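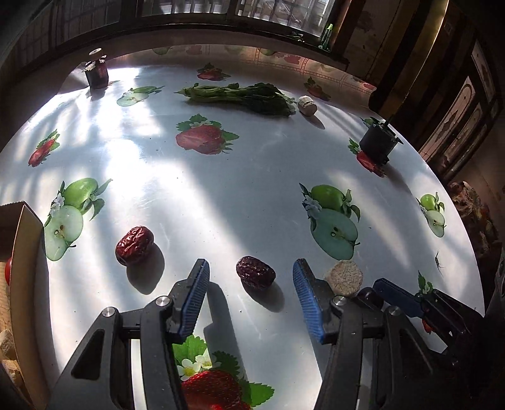 How many examples is enough?

The pitch for learned manipulation has settled into a routine by now. You take a pair of hand-held grippers, each with a camera on it, and you give them to people who live ordinary lives in ordinary houses. They pick things up and put them down. The recordings go into a training run, and out the other end comes a policy that is supposed to work on a robot arm none of those people ever touched. No robot time, no lab, no staged kitchen with the same three mugs.

I have been reading the material that Rorholm sent around about its household collection, and I spent most of a morning on the phone with Gerardo Bassi, who manages the collection side there. I came away thinking better of the people and no better of the claims.

Start with the number. Rorholm says it has 2,000 demonstrations. That sounds like a lot if you come from the days when a graduate student would spend a week nudging an arm through the same reach with a joystick. It sounds like very little if you come from speech or from image search. Neither comparison helps much. What you want to know is how many different situations are in there, and the handout doesn't say. Two hundred grabs at the same piece of dried fruit on the same table in the same hour are closer to one example than to two hundred.

Bassi didn't argue with this. "We pay by the demonstration," he told me, "so we get demonstrations." The collectors are told to move things between attempts, and some of them do. Some move things an inch. There is no check on it at present. A checker would have to decide what counts as different, and they haven't written that down yet. I would have thought it was the first thing to write down.

What they do check is whether an episode is usable. Did the camera keep its position track, did the jaws close at some point and open again, is the file complete. These are fair things to ask. They are also all questions about the recording. You can pass every one of them with a file that teaches the system nothing it didn't get from the file before it.

Now the part I like. The homes are real and they look it. A collector works at whatever table is there, and the tables are a good deal meaner to a vision system than anything a lab would buy. Take a round white one printed all over with strawberries and cut green apples, with a couple of real jujubes sitting on it and the sun coming through the window bars in stripes. Now ask a network which of the fruit is food. A person doesn't notice there was a question. A network that has learned "red blob on white, close the jaws" is going to go for a strawberry that is part of the furniture.

Anybody who has run a picking demo knows how these things get arranged. Plain gray surface, soft light from overhead, one object. If a visitor puts a shiny pen down, somebody politely moves it. So I'm glad that somebody is collecting on printed tables with hard shadows, and with the groceries left out. I would like more of it and I would like it to be deliberate.

It isn't deliberate, though, and that's my second complaint. The mess comes in by accident, in whatever amount each house happens to supply. Nothing in the Rorholm files records it. There is a label for the task and a label for the object being moved. There is no label for the surface, none for the light, none for what else was lying nearby. When a policy fails on a patterned tablecloth next year, there will be no way to go back and ask how many patterned tablecloths it was trained on, short of having a person sit and watch the lot.

I asked Bassi if he would consider adding three fields to the form. He said collectors already skip the ones they have. I believe him. I filled in the form myself for a trial batch last November, when Rorholm was letting outsiders borrow a set, and by the end I was leaving everything at the default. You have a tool in each hand. You don't want to put them down and type.

The trial batch is also where I formed my opinion on using both hands. The kit is sold as a two-handed system, and the collection is described as two-handed. In my own batch the right gripper did nearly everything and the left hovered. I counted afterward. Out of 100 episodes, the left hand did something that mattered in 2. In the rest it wandered in and out of view with nothing to do, and I assume that whatever trained on my files has learned to wander as well. I'm right-handed and I was moving small dry things a short distance, and nothing about the task called for a second hand. If you want two-handed data, you need to hand out jobs that take two hands. Hold the jar, turn the lid. Lift the box, slide something under it. "Tidy the table" won't do it.

Small dry things are a subject of their own. A wrinkled jujube is a friendly object. It's light and it has plenty of texture, and soft pads will grab it from nearly any angle. Crackers and dry cakes are less friendly, as they chip when you squeeze them, but the collector feels that through the handle and eases off. The camera has no idea. From the picture alone, a gentle close and a hard close on a stiff object look the same until something breaks. The position of the fingers is recorded and the force is not, so the one thing the person is doing skillfully goes missing from the record. Groltel makes a finger with a strain gauge in it, and I'm told it fits the same handle. Rorholm has priced it and passed.

Leafy greens I would pay extra for. They droop, they come apart, they have no proper edge, and there's no one right place to hold them. They are also left sitting at the back of the table in most of the sample clips I watched, and the reason isn't hard to guess. If you are paid by the piece, you reach for the thing that goes well the first time. A bunch of greens costs you three tries. Nobody instructed the collectors to avoid them and nobody needed to. So the set leans toward easy objects with a lot of hard ones in the background, and a reader flipping through stills would get the impression that the hard ones were covered.

Failures get thrown out too. A dropped object means the collector deletes the take and starts over. I went back and forth with Bassi on this longer than on anything else. His view is that you don't want to teach dropping. Mine is that you badly want to teach what comes after dropping, and that the recovery is worth more than another clean pick. Bullow keeps its failures and tags them, at least in the set it let me look through, and there were 315 of them, some quite ugly. I learned more from an hour with those than from the clean ones. Whether a network would, I can't tell you. Bullow hasn't published a comparison, and neither has anybody else I could find.

Which brings me to the comparison I keep asking for and don't get. Take one budget. Spend it once on many repeats in a few homes and once on a few repeats in many homes. Train the same model on each, and test both in a house that neither has seen, on a table nobody picked for the purpose. Report the failures by cause. It would take a couple of months and I suspect it would change how the next collection is paid for. What gets shown instead is a curve going up as the total goes up, tested in one of the homes that supplied the training data. I have no reason to doubt the curve. I just don't think it answers anything a buyer would ask.

Leone, which plans to license the set for its kitchen arm, says it will run its own tests before it ships. Good. I asked if the test homes would be kept apart from the training homes and was told that this was "the intention." I wrote the word down.

For readers thinking of signing up as collectors, a few practical notes from my own batch. The work is dull but not hard. The handles get heavy in the second hour, and the pads pick up crumbs and want wiping. Direct sun across the table sometimes made the tracking jump on my set, and the software didn't warn me until I tried to upload. If you can, put out objects that annoy you. Leave the cloth on. Switch hands now and then, even if it slows you down and costs you a little money, and write something in the notes box when a take was strange. I'm told that the notes box does get read, by one person, on Fridays.

Rorholm expects to send out a second round of kits this year, with a shorter form. I've asked to be on the list again, and I've asked for the greens.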